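Kettle, knives, and the great pot cull

Ok quick one, I have to be out the door by 4 and I've been promising a kitchen post since June.

So. Kitchen stuff. I've been trying to get down to the things I really cook with, after the move from Mustthorpe where we had cupboards up to the ceiling and filled every one. The Idton place has 3 cupboards. Three. One of them has the boiler in it, so call it 2 and a bit.

First round was pots. I had 14 if you count lids with no pot, which I do, becuase they take up the same room. Kept a small one with two side handles, good for soup or for warming leftovers. The big stock pot went to my sister. The Amundsen frying pan went in the trash, handle was wobbling and I was sick of tightening it every Thursday.

Boards – I like a colored one. Easy to tell which is for what. Pink is for veg in our house. Tomatoes mostly, if we're being truthful about my cooking. Wash it right away or the stain sets and you'll be looking at it forever.

Kettle. Went back and forth on this. Electric is faster, I know, I know. But I grew up with a whistling one and I wanted the whistle. White with dark gray trim, big loop handle you can get your whole hand through. It takes up more counter than I'd like but it's the one thing I'd happily leave out all day.

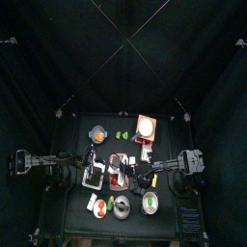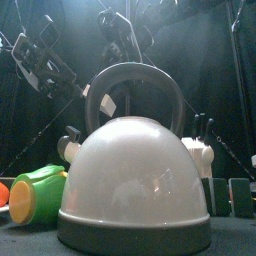
Pink board with a tomato on it in the first one, kettle and knife block in the second.

Knife block was the hard one. I didn't want one at all, wanted a magnet strip, but the wall here is crumbly and the landlord said no drilling. Fine. Block it is. Cream, rounded corners, goes ok with the kettle. I reach for the same knife every day anyway so the rest are just company.

Plastic cups, I still have too many. The Jarden ones were meant for picnics and they've mostly lost their lids somewhere between here and the car. Bright green is good though, you can spot it under a pile of dish towels.

Still to do:
spice drawer
whatever is behind the boiler
the baking trays, they clatter out every time I open the door and I just shove them back with my foot

Will try and do the spices next week, some of those jars are older than teh car. If anyone has a trick for trays in a skinny cupboard, leave it in the comments. Ok, shoes, keys, going.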